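Workshop notebook, October
Entered 4:10 p.m., bench side

Filed under: Materials & Packing

Work continued on the packing materials for the Islow order. The flat stock received from Hako was brought to the bench for sorting before storage. The delivery note gives 2,000 pieces in two weights. The heavier weight is reserved for the outer wraps and the lighter for interleaving.
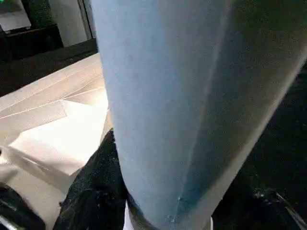

L. Murthy
Workshop Supervisor, Roko Finishing Room

White and cream material lay overlapping in one pile at the time of this entry, with the light blue piece close beside it. The difference in tone is plain under strong light, and the beige cast is clearest in the uppermost sheets. Colleagues are asked to sort by tone first and by weight second.

The blue piece has a soft, slightly fuzzy surface and shows faint mottling and small specks. It is not to be wiped with solvent. A dry brush is sufficient.

Bundles are to be made up in lots of 24 and stored flat on the lower shelf. No stack should exceed 18 inches. Offcuts may be kept for up to one month.

Outstanding: second label roll; corrected delivery note from Hako; shelf tags for the cream stock.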